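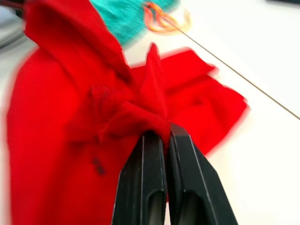
Red cloth on a white tabletop, a long way from folded.

The hardest part of doing laundry comes after the dryer stops. Washing takes a button. Drying takes another. Folding takes a person, a flat surface and more patience than most households have left at the end of the day, so clean clothes sit in a heap until somebody needs a shirt.

In Tadberg, where many of the older apartment blocks share one laundry room per building, the heap tends to travel. It goes down the stairs dirty, comes back up clean and lands on the nearest chair. A folding class held at the Gremell community center tries to deal with that chair. It runs 15 minutes, costs nothing and covers one thing: how to get a crumpled piece of cloth flat enough to fold.

Start with a corner

Most people grab cloth in the middle. It is the nearest part, and soft fabric is easy to pinch there. The trouble is that a middle pinch pulls everything toward one point. The folds gather, the edges slide under, and the piece ends up in more of a lump than before.

The class teaches people to look for an edge first and follow it to a corner. With a plain piece of cloth, two neighboring corners are enough. Hold them apart, lift, let the rest hang, then lower it to the table from the far side toward you. A heavier cloth may need a second try. Felt and thick knits hold a crease where thin cotton lets it drop out.

Then do the shirt

Long sleeves are where beginners slow down. A sleeve can be inside out, caught under the body or twisted at the shoulder, and pulling on the cuff only tightens the twist. The better order is shoulders, hem, sleeves. Find both shoulder seams, lay them level and smooth the body down to the hem with the side of the hand. Leave the sleeves alone until that is done — they will usually straighten with one pull each.

Work tops and scrub shirts are good practice. The cloth is light, the cut is simple, and wrinkles show clearly in a pale color. Use the side seams as a guide if the hem curls. 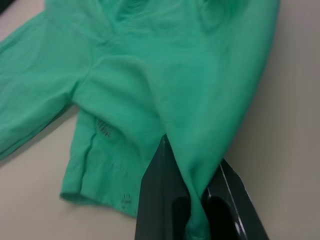 What to fold on

A kitchen table works well. A bed is too soft, and the cloth moves with the blanket. Clear a space wider than the shirt with its arms out, and wipe it down before anything clean goes on it.

The Gremell class is open to all residents and will add an evening session in August. The handout, printed by Edora, is free at the front desk. It covers towels, shirts and fitted sheets, with the sheets on the back page.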